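Camton site passes midpoint in collecting table-clearing examples for two-armed robots

Horix has confirmed that the collection of training examples at its Camton site has passed the midpoint of the current programme. The company reports that 1,312 complete recordings have been accepted out of a planned total of 1,960, and that the remainder are expected to be finished in October.

The programme, known internally as Lei, concerns a single household task: clearing up after a meal. An operator guides a pair of robotic arms through the task from start to finish, and the movements of the arms are stored together with the camera pictures taken along the way. The recordings are then passed to the learning team, which uses them to train a system intended to carry out the same work without an operator.

Ketill Lund, who leads the programme, said that the choice of task had been made with some care. "Clearing a meal brings together a number of actions that are simple for a person and difficult for a machine," he said. "Food has to be separated from crockery, litter has to be separated from food, and the crockery has to end up somewhere sensible. Each of those can go wrong in its own way, and we want the examples to cover as much of that as possible."

The work is carried out on wooden tables, each fitted with two arms on a shared base. A tray, a dish rack and a clear plastic container are set out within reach of the grippers. The food placed on the tray is changed between recordings in accordance with a written schedule, and may include grains, whole vegetables or both.
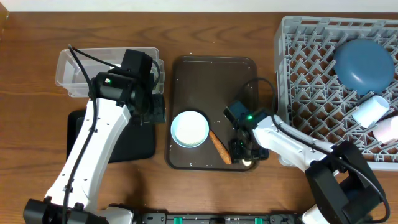
Why does a learning system need so many recordings of the same task?
Small differences matter a great deal to it. If a plate has only ever been shown in one position, the system may fail when the plate is moved by the width of a hand. A large collection lets it meet many positions, many kinds of object and many ways of reaching the same result.

Operators at Camton work in pairs, changing over at set intervals. One guides the arms while the other prepares the next arrangement and completes the record sheet. Mercy Obura, who is responsible for operator training, said that new staff spend their first two weeks on practice runs, none of which enter the collection.

"People tend to begin by moving too quickly," she said. "They know what they want the arms to do and they want to get there. We ask them to slow down, to finish one movement before starting the next, and to use both arms where a person would use both hands. After a fortnight most of them have a steady manner, and it shows in the recordings."

A recording may be turned down for several reasons. The most common is a long pause during which neither arm moves, as this can teach the system to wait when it has no cause to do so. Recordings are also set aside where an operator has taken hold of an object by hand, where a camera view has been lost, or where the written label does not match the objects used. According to the company, 482 recordings have been turned down to date. These are kept in a separate store and may be used in later work on recognising mistakes.

Mistakes made and put right by the operator are treated differently. If a cup slips and is picked up again with the gripper, the recording is normally accepted and given a note to that effect. Senthil Gowda, who oversees the review of the material, said that such recordings had proved to be of particular value in earlier work.

"A system that has only seen perfect runs has no idea what to do after a slip," he said. "We would sooner have the slip and the recovery, properly labelled, than a collection in which everything goes to plan."

Loose food remains the hardest part of the task. Grains of rice scatter easily and are too small to be lifted singly with the present grippers, so operators have been asked to tip or sweep them where they can and to leave the last few where they fall. The instructions were revised in the early weeks of the programme to make this clear – the first version had asked for a fully clean tray, and operators were spending a large part of each recording on a handful of crumbs.
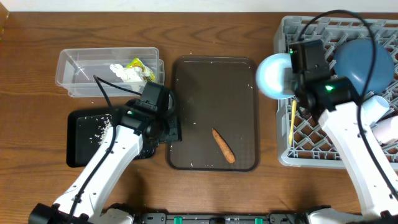

The revised instructions also deal with the order of work. Operators may begin with the litter, the food or the crockery, provided that the order is written on the record sheet before the recording starts. The learning team had asked for this freedom so that the system would not come to depend on one fixed sequence. Review staff check the sheet against the recording, and any difference between the two is corrected before the material is passed on.

A first trial of the learning system was held at the company's Skonarari laboratory, using only the recordings that had been accepted by that stage. The system was given 93 attempts at placing a single item of crockery in a rack. Horix has not published the results, but Barrett Alcantara, who ran the trial, described them as sufficient to justify continuing with the full task.

"Cups were handled with some confidence, and bowls less so," Mr Alcantara said. "A large bowl can be held in only a few ways with a gripper of this kind, and the examples we had did not show enough of them. We have asked Camton for more, and the schedule has been altered accordingly."

The altered schedule gives greater weight to bowls of different sizes and to racks that are already partly filled. It also introduces more recordings in which both arms are at work at the same time on different parts of the table. These take longer to prepare and to review, and the company has moved two members of staff from Skonarari to Camton for the remaining part of the programme.

Kwesi Mensah, site manager at Camton, said that the change had been absorbed without difficulty. An additional session has been added in the late afternoon, beginning at 4.30pm, and a third table has been brought into use. The cameras at each table are checked before the first session of the day, and the arms are returned to a fixed starting position between recordings.

Horix has stated that no sound is recorded at the tables and that staff are asked to remain outside the camera view while a recording is in progress. Material in which a person can be recognised is removed at the review stage.

Once the collection is complete, the accepted recordings will be divided into two parts, the larger for training and the smaller for testing. A second trial, covering the whole task, will then be held at Skonarari under the direction of Mr Alcantara. Applications for operator posts at Camton remain open, and enquiries should be addressed to Ms Obura at the site office.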